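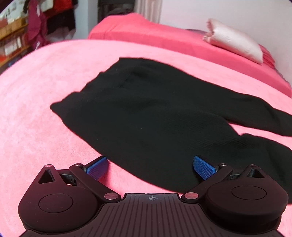 Home Opinion Household Archive Subscribe

Who Will Fold the Pants?

Ewan Cruickshank
2 min read

My mother could fold a basket of laundry while carrying on two conversations, and I think of her whenever a friend tells me the house robot is just about here. I would dearly love one. I have been waiting for it since February, when I visited the little Gerkix workshop in Drendton and watched a pair of black pants get the better of some very bright people for most of an afternoon.

You see, a box stays a box when you pick it up, but pants change their mind. Lift them by a leg and the waistband slides off somewhere else, and black knit is a special misery, because even I can't find the pocket half the time (and I've had these eyes a good long while). The team had collected 572 tries at folding, and the machine they trained got through 16 garments while I drank my coffee — slowly, and with a couple of sleeves left dangling. I clapped anyway!

Shop floors are further along, and I'm glad of it. My cousin's old employer, Kozma, has an arm that packs nearly 3000 jars a shift and never has a sore back. Still, those jars all arrive facing the same way, on the same belt, and no bedroom I ever slept in was so obliging.

So my answer is no, not yet, and I say it fondly. Give me a machine that can fold what's on my bed, on a soft blanket, in poor light, and I'll gladly pay for it. Until then I'll be doing the wash myself on Saturday mornings, with the radio on.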